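Home | Programs | Reports | Contact
Last updated: January

Skomell Room Clearance Project: Progress Report to the Rarmont Fund
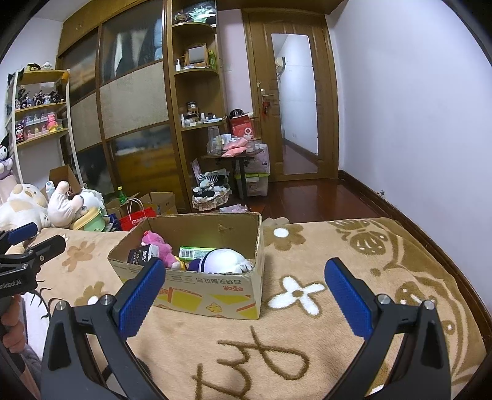

Packing on the bed, soft toys first. Flattened boxes are stacked behind.

The original plan promised you that the bedroom collection would be sorted, packed and moved to the Likerero storage unit by the end of this period. It has not been. The packing is under way and some of it is going well, but I would ask the Fund to read the word "progress" in the title with some care.

What was planned. The grant of $3,000 was to cover boxes, transport and the first stretch of storage. The collection is mostly plush toys, small figurines and boxed collectibles, kept in one bedroom. The proposal called it "a modest domestic collection." Whoever wrote that had looked at the bed and not at the shelves. The white shelf unit is crowded on all three levels, and we have not started on it.

What has been done. Soft toys are going into cardboard boxes on the bed, which is the only flat surface in the room large enough to work on. We are reusing printed shipping cartons. They cost nothing and so far I have no complaint about them. Spending to date is $1,000, nearly all of it on transport booked too early and then rebooked.

Thirty-four boxes have gone to Likerero. I would not make much of that number. A box with a few plush toys in it counts the same as a box of figurines, and the plush is the easy part. It squashes, it doesn't chip, and it can share a box with small packets without anyone worrying. If the second half of the job is measured against the pace of the first, we will look very slow, and the comparison will be wrong.

The Seixas labeling method. We were asked to try this and we did, for two weeks. Each item gets a code, the code goes on a sheet, and the sheet goes in the box. It may suit a museum. In a bedroom it roughly doubled the time per box, and the sheets were already out of step with the contents by the second week. I've gone back to writing on the lid with a marker. If the Fund still wants Seixas used for the boxed collectibles, please say so before we begin the shelves, and please allow more time.

Mixed boxes. Plush and packaged goods are still ending up together. I had hoped to stop this. Sorting strictly by type means more half-empty boxes and a bigger storage bill, so for now I'm allowing it.

Not yet started:
- the shelf unit and its figurines
- the jars and bottles on the corner shelf
- anything inside the wardrobe

The wardrobe was left out of the budget altogether. I raised this at the start and am raising it again.

Request. No extra money at this stage. I am asking for a later finish and for the box count to be dropped as the main measure. A shelf cleared is a better test, and on that test our score today is zero.

Home | Back to Reports | Next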